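Trindeno stellt Auslastungsanzeige für Ladeparks und Betriebshöfe vor
Neue Version der Leitstandsoftware Tromo ab Dezember verfügbar 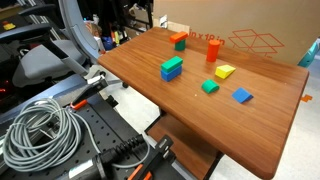

Farbige Schaumstoffblöcke auf einem Holztisch

Der Softwarehersteller Trindeno erweitert seine Leitstandsoftware Tromo um ein Modul für Ladeparks. Betreiber sehen damit auf einer Oberfläche, welche Ladepunkte belegt, frei, reserviert oder gestört sind. Die neue Version wird im Dezember ausgeliefert. Bestandskunden mit Wartungsvertrag erhalten sie ohne Aufpreis.

Bisher mussten Disponenten die Daten der Ladesäulen häufig in den Portalen der einzelnen Hersteller abfragen. Tromo liest die Werte nun über die Schnittstelle OCPP ein und führt sie mit den Fahrplänen und Schichtzeiten des Betriebs zusammen. Fällt ein Ladepunkt aus, schlägt das System einen freien Platz auf demselben Gelände vor. Die Entscheidung trifft weiterhin der Leitstand.

"Unsere Kunden wollten vor allem wissen, ob ein Fahrzeug bis zur nächsten Ausfahrt geladen ist", sagt Elfriede Kuhlmann, Geschäftsführerin von Trindeno. "Diese Angabe steht jetzt in der ersten Spalte."

Testbetrieb bei Stullov

Erprobt wurde das Modul beim Logistikunternehmen Stullov. An 28 Standorten waren insgesamt 364 Ladepunkte angebunden. Während der Testphase zeichnete die Software 3121 Störmeldungen auf. Ein großer Teil davon ging auf kurze Verbindungsabbrüche zurück, die sich ohne Eingriff wieder erledigten. Solche Meldungen fasst Tromo inzwischen zusammen, die Schwelle lässt sich je Standort einstellen. Voreingestellt sind 300 Sekunden.

Costel Bratu, Leiter der Fahrzeugdisposition bei Stullov, nennt als wichtigste Änderung die Schichtübergabe: "Die Nachtschicht hat früher eine Liste geschrieben. Jetzt druckt sie den Bericht aus oder lässt ihn im System stehen."

Berichte und Export

Für die Abrechnung und die Planung stehen Tages-, Wochen- und Monatsberichte bereit. Sie enthalten Energiemenge, Standzeit und Lastspitzen je Ladepunkt und können als CSV oder PDF ausgegeben werden. Rechte werden pro Standort vergeben. Die Datenhaltung erfolgt wahlweise im eigenen Rechenzentrum des Kunden oder beim Hostingpartner Rao.

Systemvoraussetzungen

Tromo läuft in allen aktuellen Browsern. Ladesäulen müssen OCPP 1.6 oder höher unterstützen.

Pressekontakt
Trindeno, Unternehmenskommunikation
Gobnait Geraghty

Fachliche Rückfragen
Bình Đỗ, Produktmanagement Tromo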